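Boletín técnico de Deltum -- Envíos y embalaje

Cambio en el criterio de relleno para cajas de contenido mixto

A partir de octubre, los pedidos de contenido mixto que salgan del almacén de Polten se prepararán según la revisión 2 de la ficha de embalaje. La revisión anterior fijaba la cantidad de relleno en función del peso bruto. El nuevo criterio utiliza el volumen libre, es decir, la diferencia entre el volumen interior de la caja y la suma de los volúmenes de los artículos.

El cambio procede del análisis de 1043 devoluciones tramitadas durante el último ejercicio. La incidencia más frecuente fue el desplazamiento interno de artículos ligeros, con roces en envases y deformación de estuches. La rotura por impacto directo quedó en segundo lugar. El peso bruto no guardaba relación apreciable con ninguna de las dos.
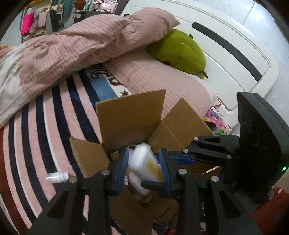

El límite de volumen libre sin relleno queda fijado en el 12 %. Por encima de ese valor debe añadirse papel kraft arrugado hasta inmovilizar el contenido. La comprobación se realiza con la caja cerrada y sin precintar: se inclina hacia cada uno de los cuatro lados y no debe percibirse movimiento. Si lo hay, se abre, se corrige y se repite la prueba completa.

Los envases con líquido se colocan en posición vertical, con el tapón hacia arriba, y se introducen antes en una bolsa individual cerrada. Los cables se recogen con una brida reutilizable y no se enrollan alrededor de otros artículos. Los aparatos con batería incorporada viajan apagados y separados de cualquier pieza metálica suelta.

La serie de cajas Major se mantiene sin variaciones. La serie Flilarier incorpora un formato intermedio de 38 cm de lado mayor, destinado a pedidos que hasta ahora obligaban a pasar a la talla superior -- con el consiguiente exceso de relleno. Las existencias del formato antiguo se consumirán hasta agotarse. 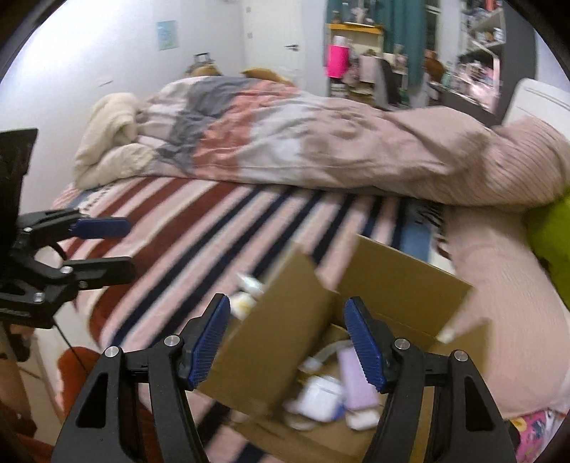 En cuanto al precinto, se sustituye el cierre simple por el cierre en H en las dos caras. La cinta debe rebasar cada arista en 5 cm como mínimo. No se admite la reutilización de cajas con solapas desgarradas o marcas de humedad, aunque conserven la rigidez.

Las etiquetas de orientación dejan de ser obligatorias en los pedidos sin líquidos. En los demás casos se aplican dos, en caras opuestas.

Miklós Virág, responsable de la ficha, atenderá las consultas sobre artículos de geometría irregular, cuyo volumen se calcula por el paralelepípedo envolvente. Las tablas de conversión están disponibles en el puesto de preparación y en la carpeta compartida de logística.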